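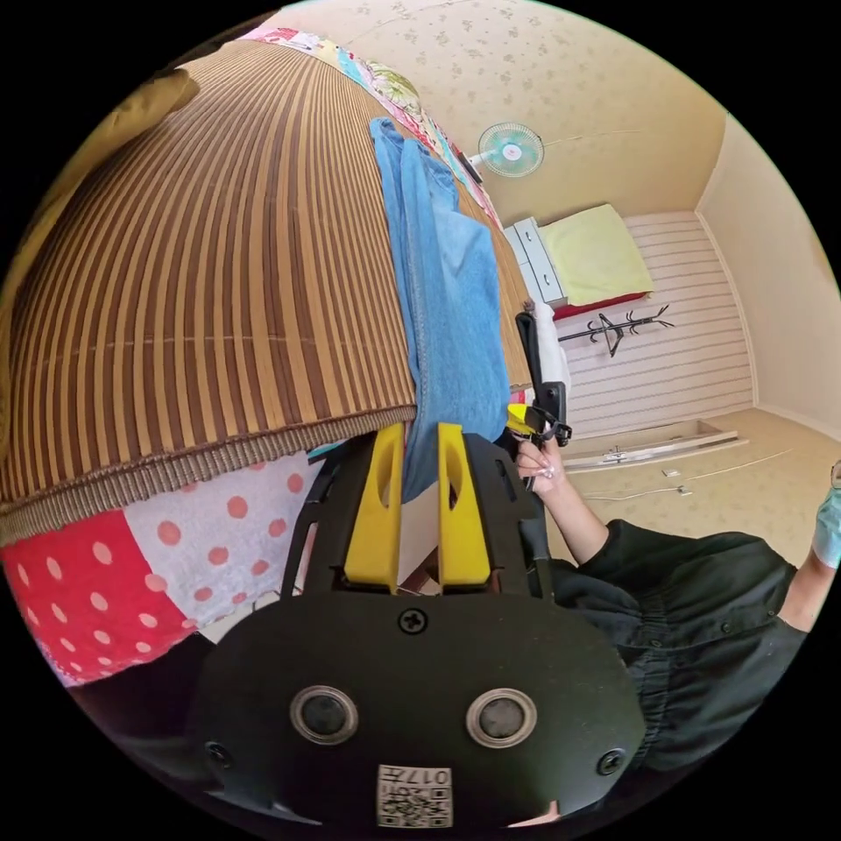 Page last changed: March, after the second set of cheek pads

Borero Trail 2 motocross boots and Grilto knee guards, one season in

I ride a lot of sand and a fair amount of hardpack, mostly on a two-stroke that's older than my nephew, and I'm hard on boots. I had been putting off new ones for ages (my old pair had a sole held on with contact cement and hope) when the left buckle strap let go halfway up the big climb at Monddale. So I finally bought the Borero Trail 2s, and since the shop had a deal on knee guards if you bought both, I came home with the Grilto hinged guards too. I've now got 16 rides on the whole setup and plenty of opinions.

Boots first, because that's what most of you write to me about.

Out of the box they're stiff. I mean really stiff! I walked up and down my stairs in them for three evenings like an astronaut and my wife asked me to please do it outside. The first ride was pretty miserable for shifting. I couldn't feel the lever at all, I missed second over and over, and I raised the shifter one spline just so I could get my toe under it. By the fourth ride the ankle had loosened up and I put the lever back where it was. If you buy a pair, don't do what I did and take them straight to a long day. Do a couple of short loops first.

Once they break in, they're lovely. The hinge at the ankle moves forward and back nicely and hardly goes sideways, so you can stand on the pegs through a rutted corner and not feel like your foot is about to fold over. I caught a root with my right foot at Monddale, the kind of hit that used to leave me limping to the truck, and all I got was a scuff on the toe cap and a bad word or two. I'm not going to tell you a boot saved my ankle, I don't know that, but I rode the rest of the day.

Sizing: I'm between sizes and went up. With a thick sock that was right. With a thin summer sock there's a bit of heel lift, and I ended up putting a second insole under the stock one. My buddy Thongchai Chuensuk went down a size in the same boot and sent them back, so if you have a high instep like his, go up.

Buckles. OK, this is my main complaint. There are four, they're the usual cam type, and the top one is fiddly with gloves on. The straps have teeth that sit a little low in the buckle, and if there's sand in there (and there's always sand in there) you have to push down and wiggle before it bites. I've had the top one pop open twice. Both times I was paddling through the deep stuff with my legs, and both times it went right back in. A squirt of dry silicone after washing helps a lot. The other three have been perfect.

The soles are wearing better than I expected. There's a groove on the inside of each one where the peg teeth sit, deeper on the left, and I'd guess they'll go another season before I need to think about it. Borero sells the sole inserts separately, and you can swap them with a screwdriver and some patience. I like that a lot. My last boots had glued soles and the quote to redo them was more than half the price of a new pair.

Waterproof? No. They don't claim to be, to be fair, but there's a creek crossing at Srithong that comes halfway up the shin and they fill right up. They also take forever to dry. Pull the inner bootie out, stuff it with newspaper, and stand the shells upside down somewhere with a breeze. I left mine in the truck overnight once and I don't recommend it.

Now the Grilto guards. I came from the cheap foam-and-plastic kind that slide down to your shins by lunch, so my standards were low. These have a proper hinge on both sides and three straps, and they stay put. I start riding at 7 in the morning and I'm usually done by 2, and I might hitch them up once, at the gas stop. They're slim enough to go under regular riding pants. With the Borero boots there's a spot at the top of the shin where the guard and the boot cuff meet, and it took me a while to get that right. Guard inside the boot, top buckle one notch looser than you'd think. If you put the guard outside the cuff it clicks against the plastic every time you bend your knee and you'll lose your mind.

The liner on the inside of the guard is the weak point. It's held on with little hook-and-loop dots, and two of them came off in the wash. I glued them back with fabric glue and they've held since. Hand wash them in the sink, and don't be lazy like me. Also the bottom strap rubs the back of the calf if you wear short socks, so wear long ones.

Money. The boots were 587 on sale, down from 800, and the guards came out to 100 with the bundle deal. That's a lot for boots! I know. I went back and forth on it for a month. At full price I'd probably have looked harder at the mid-range stuff, and if you ride five or six times a year I think you'd be fine with something cheaper. If you're out most weekends, and you've got a bad ankle like I do, I'd spend it again. The guards are an easy yes at that price.

A few people asked about the cheek pads I mentioned last time. The second set is in my helmet now, the thicker ones, and they're much better. I'll do a separate page on those once I've had them out in real heat, and I've updated the date line up top so you know I've been in here fiddling.

I still have to try the boots with the wider pegs I've got sitting in the garage. Thongchai says the sole grips better on them. I'll add a note after the next Srithong trip, assuming the creek has gone down.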